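Astis 台面取放单元：故障代码 99 与腕部意外动作常见问题
公告编号 2535
更新日期：2020年3月31日

本页汇总公告 2535 发布后收到的咨询，适用于装有 Ledard 两指夹爪和 Stullard 腕部相机的 Astis 台面取放单元。公告正文中的安全要求优先于本页。若本页内容与随机手册冲突，以本页为准，手册将在下一次印刷时修订。

目录
一、故障现象与影响范围
二、原因
三、现场处置
四、食品与周边设备
五、线缆检查与更换
六、固件
七、记录、报修与费用

一、故障现象与影响范围

代码 99 是什么意思？

代码 99 的名称为“抓持状态不明”。控制器在该代码下无法确认夹爪手指的实际位置，也无法确认指间是否有物品。手臂关节的位置信息不受影响，示教器上显示的关节角度仍然有效，手指开度显示为横线。

公告描述的故障具体是什么？

夹爪驱动器与控制器之间的通信中断后，驱动器按最后一次收到的指令继续保持夹持力。中断超过 2000 毫秒，控制器判定驱动器失联，切断并重新接通驱动器电源。驱动器上电后执行回零：手指先完全张开，再完全闭合，然后张开到待机开度。整个过程没有声光提示，控制器在回零完成之后才登记代码 99。

由此产生两种后果。第一，夹持中的物品会在手臂当前所在位置掉落。第二，手指闭合时，若有人的手伸入指间，会被夹住。

有人受伤吗？

截至本页更新，Astis 收到的报告中有一起手指被夹，无骨折，未见皮肤破损。当时操作人员看到物品掉落，伸手去捡，手指在回零的闭合阶段进入了指间。公告中“物品掉落后先按急停，再伸手”的要求即由此而来。

手臂在回零期间会移动吗？

不会。回零只涉及夹爪，手臂各关节处于位置保持状态。但代码 99 登记之前，控制器仍认为当前任务有效；如果中断恰好发生在移动指令下发后，手臂会把该段移动走完。现场人员不应把手指的动作当作手臂已停的标志。

哪些单元受影响？

同时满足以下两项的单元受影响：夹爪驱动器固件为版本 2；腕部使用共用线缆，即相机与夹爪走同一根线缆。固件版本在示教器“设备信息”页的“末端执行器”一栏查看。线缆类型看腕部侧面的接头，共用线缆只有一个接头，分离线缆有两个。

使用分离线缆的单元为什么不在范围内？

分离线缆同样可能中断，但 Astis 目前没有在分离线缆上复现代码 99。试验仍在进行，若结论变化会更新本页。使用分离线缆的客户可以自愿执行第五部分的检查。

没有安装腕部相机的单元呢？

没有相机的单元出厂时一律使用夹爪专用线缆，不受影响。后来自行加装 Stullard 相机的，请确认加装时是否更换了线缆。加装套件的早期批次附带共用线缆。

代码 99 和代码“夹持丢失”有何区别？

“夹持丢失”表示通信正常，驱动器检测到指间物品滑脱，手指位置已知。代码 99 表示位置未知。前者可以在示教器上直接确认并继续任务，后者必须按第三部分处置。两者先后出现时，按代码 99 处理。

二、原因

通信为什么会中断？

已查明的原因是共用线缆在腕部出线处反复弯折，屏蔽层先断裂，数据线对随后出现间歇性开路。腕部旋转接近行程末端时，开路最容易出现；腕部转回后又恢复接通，所以用万用表静态测量往往测不出问题。

另有一部分返回件的线缆本身完好，接头的锁紧环没有旋到底。振动使接头产生微小位移，表现与线缆断裂相同。

是相机的问题还是夹爪的问题？

相机和夹爪各自的功能均符合规格。相机的图像数据与夹爪的状态数据共用通道，屏蔽失效后，图像传输量较大时夹爪报文先丢失。单独更换相机或单独更换夹爪都不能消除故障，请勿以此作为维修手段。

为什么要在失联后给驱动器重新上电？

这一逻辑继承自早期固件。早期驱动器上电后只恢复通信，不执行回零，重新上电是清除通信死锁的办法，没有机械动作。版本 2 为了提高开度精度，增加了上电自动回零。两项设计各自经过评审，组合后的行为没有经过单独评审。Astis 已将末端执行器固件变更纳入整机风险评估的触发条件。

急停回路为什么没有起作用？

Hrnčiar 安全继电器模块监控的是急停按钮、门开关和手臂驱动使能，夹爪驱动器的逻辑电源不在安全回路之内。没有人按下急停时，继电器没有断开的理由，它的动作符合接线图。按下急停后，夹爪电机电源会被切断，手指停在当前位置，由机械自锁保持，此时不会继续回零。

松开急停后会不会再次回零？

会。版本 2 固件在电机电源恢复后若发现位置未知，会再次执行回零。因此复位急停之前，指间和手指下方必须没有手，也没有物品。这一点在随机手册中没有写明。

降低夹持力能避免夹伤吗？

不能作为防护措施。任务参数中的夹持力上限只作用于控制器下发的指令，回零由驱动器自行执行，使用驱动器内部的回零力，客户无法修改。把任务夹持力调低，只会增加正常取放时的滑脱。

三、现场处置

运行中出现代码 99，应按什么顺序操作？

按下急停。
确认手指静止，手臂各关节静止。
观察指间是否有物品。有物品时不要用手拉拽，按下一条问题处理。
清理手指下方掉落的物品。
所有人员的手离开台面，由一人复位急停。
等待回零结束，示教器开度栏由横线变为数值。
在示教器上确认代码 99，选择“放弃当前任务”。
不要选择“继续当前任务”。该选项在代码 99 下仍然可选，属于界面缺陷，将随固件一并修正。

指间卡着物品时怎么取出？

保持急停按下，用随机附带的六角扳手转动夹爪壳体侧面的手动释放螺钉，手指会缓慢张开。用另一只手托住物品下方，手指放在物品侧面，不要伸到两指指端之间。若释放螺钉转动困难，停止操作并联系 Astis，不要加长力臂。

可以断开总电源代替急停吗？

可以停住设备，但不建议作为常规做法。断开总电源会丢失事件缓冲区，后续无法判断中断时长。若急停按钮本身失效，应立即断开总电源，并停用该单元。

代码 99 出现一次后自行恢复，能继续使用吗？

不能。间歇性开路会反复出现，间隔没有规律。出现过代码 99 的单元，在完成第五部分检查之前应停止自动运行。示教模式下低速移动可以使用，前提是指间不夹持物品。

没有出现过代码 99 的受影响单元可以继续运行吗？

可以，但需满足公告的临时措施：台面周围的防护保持关闭；补货和清洁前按下急停；在任务参数中把腕部旋转范围限制为“缩减”。缩减范围避开了最容易开路的弯折姿态。

缩减腕部旋转后，有些位置够不到怎么办？

重新布置台面。把需要斜向抓取的物品移到手臂正前方，让手指开合方向与物品长边大致垂直。以敞口容器供料时，物品在容器内的朝向会变化，需要腕部较大角度旋转的朝向会被任务规划拒绝，示教器提示“姿态不可达”。遇到该提示，由人员在急停状态下调整物品朝向。

四、食品与周边设备

夹爪正在抓取带包装的三明治时发生中断，食品能否继续出售？

由经营方的食品安全规程决定，Astis 不作判断。从设备角度能说明的是：回零的闭合力大于三明治任务的夹持力，包装被闭合的手指夹过以后，封口可能受损，肉眼不易发现。多数经营方选择一律报废。

物品掉落在什么位置最麻烦？

取决于中断发生时手臂所在位置。掉回供料篮内，处理最简单。掉在敞开的台面上，清理即可。掉到食品保温设备的玻璃盖上，需要检查盖板边缘有无崩口。掉在亚克力陈列架上，需要检查搁板的前挡边。瓶装饮料掉落后，即使瓶身完好，也应先静置再处理。

下图所示的台面，供料篮、保温设备和饮料陈列架同处一个工作区，两指之间的区域与这三处的距离都需要在风险评估中单独写明。
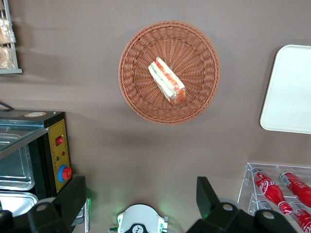
一位读者来信提出，既然故障出在夹爪，风险评估只写夹爪就够了，周边设备本来就在手臂的可达范围内，原评估已经覆盖。来信还问，逐项补写是否只是文书工作。

原评估覆盖的是手臂碰撞，假定物品始终被夹持，或者只在放置点释放。代码 99 使释放可能发生在路径上的任何一点，周边设备面对的危险由“被手臂碰到”增加为“被掉落物砸到”，两者的防护措施不同。手臂碰撞可以用限位解决，掉落只能通过改变路径或遮挡解决。因此补写会带来实际的路径修改，多数现场需要把夹持状态下的路径从发热设备上方移开。

路径具体怎么改？

在任务编辑器中打开“夹持路径”，与空载路径分开设置。空载路径可以不变。夹持路径应满足：不经过保温设备上方；不经过人员补货时伸手的一侧；在敞开台面上方以较低高度通过。降低高度时注意供料容器的边沿，编织容器的边沿高度不均匀，应按最高处设置，再加上手册规定的余量。

降低高度会不会增加碰撞？

会略微增加与低矮物体刮擦的可能。编辑器的高度检查只认识已登记的固定物体，临时放上台面的托盘、夹子、抹布不在其中。改完路径后，应以示教模式低速走一遍，旁边有人手持急停。

保温设备需要与取放单元联锁吗？

公告不要求。如果保温设备有独立开关，代码 99 处置期间可以保持开启，前提是清理人员的手不进入其上方。需要取走落在设备上的物品时，先关闭设备，按设备制造商的说明等待降温。请勿让夹爪代替人员去取发热表面上的物品，手指垫的耐热规格见手册附页。

设备线缆与手臂线缆可以绑在一起吗？

不可以。发热设备的电源线与腕部线缆并行绑扎，会在屏蔽层受损后加重报文丢失。两者交叉时应成直角，并行段应分开固定在台面不同侧。跨越台面的松弛线缆也应收起，手指在低位移动时可能将其挂住。

夹取饮料瓶与夹取三明治，故障概率是否不同？

通信中断本身与物品无关。瓶子较重，需要较大的夹持力，腕部姿态也不同。如果取瓶时腕部需要转到行程末端，中断会集中出现在取瓶任务中。有客户据此认为是夹持力过大造成的，把夹持力调低以后瓶子滑脱，代码 99 并没有减少。

透明陈列架和反光金属盘会触发代码 99 吗？

不会。透明或反光物体可能使相机识别失败，控制器登记的是“目标未识别”，夹爪通信不受影响。如果两个代码总是相伴出现，应怀疑共用线缆，此时图像数据也已受损。识别失败期间图像上常见横向条纹，可在示教器的图像页确认。

腕部的绿色灯光表示什么？故障时会变吗？

绿色表示夹爪逻辑电源正常。它不表示通信正常，也不表示可以伸手。通信中断期间灯光保持绿色；驱动器重新上电时会短暂熄灭，在明亮环境中难以察觉。请勿用该灯判断夹爪是否安全。固件更新后，灯光定义将调整，见第六部分。

五、线缆检查与更换

检查由谁进行？

外观检查可由经过培训的现场操作人员进行。拆卸接头、更换线缆由 Astis 或授权服务方进行。自行更换过线缆的单元，需提供锁紧环扭矩记录，否则恢复自动运行前须由服务方复查。

外观检查看什么？

断电并挂牌。将腕部护套向后推开，检查出线处。护层出现发白、折痕、鼓包或露出编织层，均判为不合格。用手指轻捏出线处并沿线缆方向滑动，感到局部变软，也判为不合格。锁紧环上的白色标记应与壳体标记对齐；没有对齐的，不要自行旋紧后继续使用，应先拍照并报修，因为接头内触点可能已经磨损。

有没有通电的检查方法？

示教器“诊断”页有“腕部通信测试”。测试前清空指间和台面，按说明让腕部在全行程内缓慢往复。测试期间丢失的报文会显示在曲线上。合格的线缆曲线平直，断裂的线缆会在固定角度出现尖峰。接头松动的尖峰位置不固定。

测试过程中会不会触发回零？

有可能，所以测试属于危险作业。测试期间人员应在防护之外，指间不得放置任何物品，包括软垫和布。有现场在指间塞布以保护手指垫，结果布在回零中被卷入手指关节，造成关节销变形。

测试合格是否说明线缆没问题？

只说明测试时没有出现开路。外观不合格而测试合格的线缆，仍应更换。

替换线缆有什么不同？

替换件为分离线缆，相机与夹爪各走一根，腕部出线处加长了弯折保护。替换后腕部侧面有两个接头，接头带防错键，不能互换。加长的弯折保护使护套外形略有增大，腕部旋转到末端时可能碰到自行加装的支架或标签牌，更换后应检查。

原来的共用线缆可以留作备件吗？

不可以。服务人员更换后会剪断并带走。库存中的共用线缆请退回，退回地址随替换件提供。

换完线缆需要重新标定吗？

相机没有拆下的，不需要。相机为让出空间而拆下的，需要重新做手眼标定，并重新走一遍所有放置点。仅更换线缆而放置位置出现偏差的，多半是护套受力使相机支架移位。

六、固件

什么时候有新固件？

新固件计划于5月发布。在此之前没有临时固件。网络论坛上流传的降级文件来自其他型号的驱动器，装入后夹爪的力限制会失效，请勿使用。

可以退回到版本 2 之前的固件吗？

不可以自行退回。旧固件的开度换算与现行手指不一致，手指可能在显示为张开时仍未完全离开物品。

新固件改了哪些行为？

上电后不再自动回零，位置未知时保持静止，等待人员在示教器上按住确认键。
失联后控制器不再切断驱动器电源，改为停止手臂并立即登记代码 99。
回零使用较低的速度和力，开始前有声音提示。
代码 99 下取消“继续当前任务”选项。
腕部灯光在通信中断时改为闪烁。

更新固件后还需要换线缆吗？

需要。新固件消除意外的手指动作，不能修复线缆。只更新固件的单元在线缆断裂后会频繁停机，夹持中的物品则保持夹持，直至人员处理。

更换线缆后，可以不更新固件吗？

受影响单元两项都是必须完成的措施。完成一项而未完成另一项的，临时措施继续有效。

失联判定时间能否由客户调整？

不能。有客户要求把 2000 毫秒延长，以跨过短时中断。延长判定时间会使手臂在夹爪状态未知时继续移动得更久，Astis 不予开放。新固件中的判定时间会缩短，数值在发布说明中给出。

更新时夹爪会动吗？

从版本 2 更新时，写入完成后的首次上电仍由旧引导程序控制，会回零一次。更新前清空指间和台面，防护关闭。以后的更新不再有此动作。

七、记录、报修与费用

报修时要提供什么？

单元序列号，固件版本，代码 99 的登记时间，当时执行的任务名称，腕部出线处的照片，以及事件缓冲区导出文件。导出方法：示教器“诊断”页，“导出”，选择“末端执行器”。缓冲区容量有限，连续运行会覆盖旧记录，请在复位后尽快导出。

事件缓冲区里没有代码 99，但确实看到夹爪自己动了，怎么办？

仍按代码 99 处理并报修。如果在回零过程中断开了总电源，代码尚未登记就已丢失。请在报修单备注中写明看到的动作顺序，尤其是手指先张开还是先闭合。先闭合的不符合已知回零过程，需要单独调查，该单元应断电保存原状。

未造成伤害的掉落也要上报吗？

是。物品在非放置点掉落，无论有无损失，均应上报。

费用由谁承担？

公告范围内的线缆、固件和服务人工由 Astis 承担，不受保修期限制。食品损失、停业损失按供货合同处理。由第三方加装造成的线缆不符，替换件免费，人工由加装方与客户协商。

替换件的供应顺序如何安排？

已登记代码 99 的单元优先，其次为防护不完整、依赖人员看护运行的单元，再次为其余受影响单元。供货紧张期间，不接受以备件名义提前订购。

租赁设备由谁登记？

由租赁方登记，使用方协助提供序列号。租赁方无法联系时，使用方可以直接登记，并在备注中写明。登记时注明公告编号 2535，未注明的请求会按普通报修排队。

培训材料有更新吗？

急停复位一节已改写，增加了指间和手指下方的清空要求。已完成旧版培训的人员需要补学该节，并在现场由班组负责人签字。纸质版操作卡应更换，旧卡第一步为“取走掉落物品”，顺序错误，请收回销毁。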